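Allurier Cell Runtime
Control and planning software for two-arm tabletop cells

Overview

Allurier Cell Runtime is a motion planning and control package for cells in which 2 arms share one table. It takes joint states and camera streams from both arms, keeps a single collision model for the whole cell, and sends time-stamped joint commands to each controller. Programs are written in Python or built in the Dumgate editor, which is included with every license.

Planning

Both arms are planned as one system of up to 14 joints. When a full joint plan is not needed, the planner can hold one arm's path fixed and fit the other around it. Replanning starts as soon as a tracked object enters a keep-out zone. Zones are drawn in the editor or loaded from a file, and each zone can apply to one arm, both arms, or the tool only.
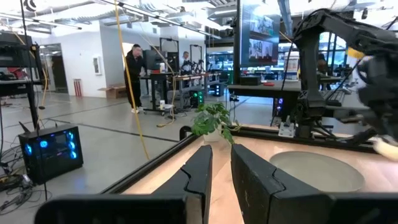 Perception runs as a separate process and can be restarted without stopping the arms. Each wrist camera needs a tool mask, drawn once per gripper and stored with the tool definition. A pair of black fingers low in the view, with notched profiles and pale wood showing in the gap between them, is masked along the notches so that the tabletop in the gap still reaches the detector. The second arm is removed from the view using its joint states and the cell model. If its end effector is blurred by motion, the mask is widened in the direction of travel. Pixels outside the cell boundary are dropped before detection, so people and desks in the background do not enter the object list.

Calibration

Hand-eye calibration uses a printed target and a guided routine. Results are saved per camera and checked at startup – a camera that fails the check is disabled until it is recalibrated.

Specifications

Arms per cell: 2
Joints, total: up to 14
Command rate: 700 Hz
Stored tool definitions: 554 maximum
Interface: Ethernet
Languages: Python, C++

Ordering

Licenses are sold per cell. Orders and support are handled by the Turnov office. On-site setup is booked through Villanueva and must be requested when the license is ordered.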